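3.2 Cell layout and upkeep

The cell is built on a white tabletop and uses two arms that face each other across the work. Both carry a camera module near the tool end. The board under test sits on a tray raised above the table, so that each tool can come in low without the wrist touching the surface. Base positions were fixed in August and have not been moved since. Kenji Bellamy wrote the Zosten control scripts and kept the service log for the Molstead cell.

Cable wear was the main cause of lost time. Over 2,194 cycles we logged 2 stoppages longer than an hour, both traced to the wiring at a wrist. After the second one we shortened the check interval from 400 cycles to 200. At each check the arm is stopped, the wrist wires are handled one at a time, and every plug and ring terminal is inspected before power is restored. Figure 4 shows the wrist wiring of the left arm with its free ends over the board.
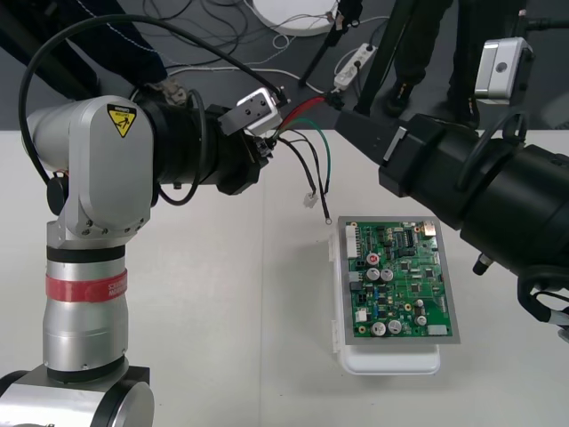 How often does the camera calibration need to be repeated?
Once every 200 cycles, at the same stop as the cable check, and again after any camera bracket has been loosened.

Figure 4. The two-arm cell, with the circuit board on its gray tray between the arms.

Calibration uses the Brurna target plate, which takes the place of the board on the tray. Each camera views the plate from the same set of stored arm poses. If the result differs from the last accepted one by more than the limit in Section 3.1, the bracket screws are tightened and the routine is run again. A second failure means the camera module is replaced. Spare modules are stored at Lyons with their lens settings already locked.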